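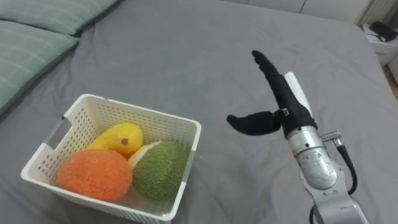 Section 2: Work out your budget before you order

I always tell people to plan the practice area first and the arm second. My own shopping list for the Plunley kit came down to a bed I already had, a gray fitted sheet, a white plastic basket and a few plush fruits to go in it, so nearly all the money could go toward the hand and the arm (lucky me!).

1. Set aside $300 for mounting hardware and cables. Zulden sells these separately from the arm, and I missed that the first time.

2. Put another $200 toward spare finger covers. Delaunay ships them in packs of 3, and you'll want a pack on the shelf before you start.

3. Measure from your mounting point to the far side of the work surface, then check that number against the reach chart in Section 1. Do this before you pay a deposit!

Note: Wulurside quotes don't include shipping. Ask for it in writing.

Caution: Don't buy a second arm to get the bundle price until the first one is up and running. Orders I placed in October took 3 weeks to arrive, and returns took longer.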